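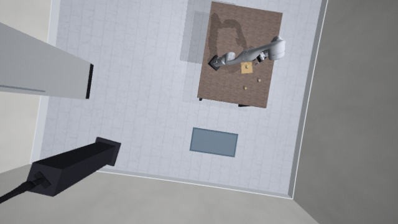 Keep the Standings Out of Under-Nine Soccer

The Waltlow Youth Soccer League will decide in April whether to bring back standings for its under-nine division. They were dropped before the 2019 season, and a fair number of parents have been asking for them ever since. I coached in that division for four seasons and had two kids go through it, one with standings and one without. I think the league should leave things as they are.

I should say first that I am not against keeping score. The kids keep score. Any seven-year-old on the field can tell you it's 3 to 1 and who got the three. What I object to is the table on the website, updated every weekend, with the teams ranked from top to bottom and the goal difference in the last column.

When we had the table, coaches coached to it. I did too. My second year, we were tied for first with a club team from Dulton going into the last few games, and I started leaving my two weakest players on the sideline in the second half. League rules said every child had to play half the game, so I played them the first half, when it mattered less, and told myself I was following the rules. One of those boys did not sign up the next year. I don't know if that was the reason. His mother was polite about it and I never asked.

We finished second. I had to look that up to write this.

The other thing the table did was freeze kids into positions. If you have one child who can kick the ball hard, and you want to win, you put that child in the middle and tell everyone else to get it to her. If you have a big slow kid, he stands in front of the goal all season. At eight years old no one has any idea who is going to be big, or slow, or fast. My older son was the smallest on his team until seventh grade and played the same corner of the field for three years. He got good at kicking the ball out of bounds.

With the table gone, I found it much easier to move players around. I put a different kid in goal every game. Some of those games were ugly, and we lost one by seven. The kids were upset for the time it took to walk to the parking lot, and then there were orange slices. At practice that week they wanted to know who was going in goal next.

The arguments on the other side deserve an answer. The one I hear most is that kids need to learn how to lose. I agree. They lose plenty without standings. There is a final whistle and one team has more goals. What the standings add is a reason for the adults to carry the loss home and bring it back out the next weekend.

The second argument is that we are losing players to the clubs because the clubs take it more seriously. This one worries me more. The Daltevico club has been taking kids from Waltlow at younger and younger ages, and they do publish a table. But look at our own registration. The league's last annual report, before the shutdown, listed 1,683 players across all ages, of whom 701 were in under-nine and younger. That does not look to me like a division families are running away from. The drop comes later, at twelve and thirteen, where we have always had standings. I don't claim the standings cause the drop. I only say that they don't seem to prevent it.

The third argument is balance. Some people say the table helps the league see which teams are stacked and which are getting beaten every week, so the rosters can be fixed the next year. That is a fair point, and there is an easy way to meet it. Have coaches send the scores to the league office after each game, and let the office use them. No one else needs to see them. The under-ten division in Cattaneo does this and as far as I can tell it takes one email a week.

There is also the matter of this particular year. Most of these kids have not played an organized game since the fall of 2019. Some of the eight-year-olds who will show up for spring practice have never played one at all. We are going to have 6 on a side where we used to have seven, shorter games, and 2 practices before the first match. Half the coaches will be new. Ranking teams under those conditions would tell you mostly which coach happened to get the kids who had a backyard.

If the league wants to spend effort on this age group, I have other suggestions. Run a coaching clinic that is more than a handout and a bag of cones. Paint the small fields so they are the same size as each other - the two behind the middle school are not even close. Ask the referees, who are mostly teenagers, what they get yelled at for, and then send that list to the parents.

I would also like to see the end-of-season festival come back, with mixed teams drawn out of a hat. It was the one day of the year my younger son got to play alongside kids he had been playing against, and he talked about it more than any regular game.

Standings can start at ten. That is one more year than some people want to wait, and the season is only nine weeks long. Comments are open to league families until 8 March 2021, and the form is on the registration page.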